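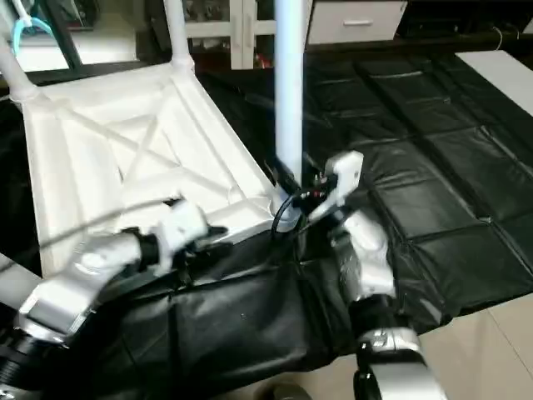 White plastic chair, upside down, getting its turn. A thread on looking after the cheap ones.

I've been meaning to write this up for ages, so grab a cuppa. It's about the humble white plastic chair, the kind you find at every barbecue, school fete and back verandah, and why I think it's worth flipping yours over once in a while.

We've got a whole mob of them at the Gurerham hall. Some we bought, some were left behind after somebody's fiftieth, and a couple I'm fairly sure belong to the bowls club next door. (If you're from the bowls club, come and see me and we'll sort it out over a biscuit.)

Most people wipe the seat and call it done, and I did exactly that for years! Then Fotini Raptis turned one over to look for the maker's stamp and got a lap full of dead leaves and what I can only describe as spider furniture. Ever since then, June has been chair month.

The bottom of the seat is where everything happens on these. On this one you've got a square panel sunk into the middle and a big raised X running from corner to corner, with thinner struts going off on the diagonal. I find it a rather handsome bit of moulding, and I will not be taking questions on that.

Those ribs are what you're sitting on, really. A thin sheet of plastic wouldn't hold up your Uncle Barry on its own, so the X stiffens the whole seat. It also makes lovely little pockets for dust, cobwebs and (in our hall, at least) confetti from a wedding none of us can remember.

Step one, before any water comes near it: put something soft down. We use a black padded cloth, an old moving blanket would do just as well, and a folded towel is fine if that's what's in the cupboard. It saves the floor and it saves the chair, and you don't get that awful scraping noise that goes right through your fillings.

Don't fuss about getting the cloth flat, by the way. Ours is always creased and bunched up somewhere. A bit of a bunch under the front of the seat even helps stop the chair rocking about.

Step two is a dry brush. I like a cheap paintbrush, 2 inches wide, and I go along each rib and then right into the corners where they meet. Do it outside if you can. Ah-rin Sung does hers on the clothesline side of the house with a scarf over her nose, and after my sneezing fit last winter I've come round to her way of thinking.

Step three, warm water with a squirt of dish soap, and a soft cloth. Please don't go at it with the green side of the scourer! These chairs have a bit of a gloss to them and once you've scratched that, every scrap of dirt has somewhere to live. I learnt this on my own mum's set and I still hear about it at Christmas.

Step four is the legs, and this is the bit I'd ask you not to skip. Take hold of each one low down, close to the corner of the seat, and give it a gentle wiggle with your other hand steady on the seat itself. You're feeling for give. Have a good look at the joint too, for any fine lines or a chalky white patch in the colour (harder to spot on a white chair, I know, so tilt it to the light).

If you find a crack at the joint, the chair's had it, I'm sorry. I've tried glue. Ignacio Lindgren has tried glue, tape and a bracket, and he still ended up on the lawn with a plate of potato salad in his lap. Write NO on the seat in marker so it doesn't sneak back into the stack.

Feet next. Run a thumb across the bottom of all 4 and see if one's worn down more than the others. A rough edge comes up nicely with a bit of fine sandpaper, and your floorboards will be grateful.

Then let it dry properly before you stack it. I leave ours upside down for a while and tip them up onto their feet last thing in the afternoon, otherwise water sits in the panel and you get that green tinge by spring.

Someone always asks why I bother when a new one costs so little. Well, we can seat over 100 people at the hall, and even cheap chairs add up – and I don't love the thought of them all going to the tip when a brush and a bucket would've done it.

Soon-im Yeom is bringing lamingtons to the next chair morning, 9 o'clock start, side door. Bring a paintbrush if you've got one spare, and wear something you don't mind getting cobwebs on.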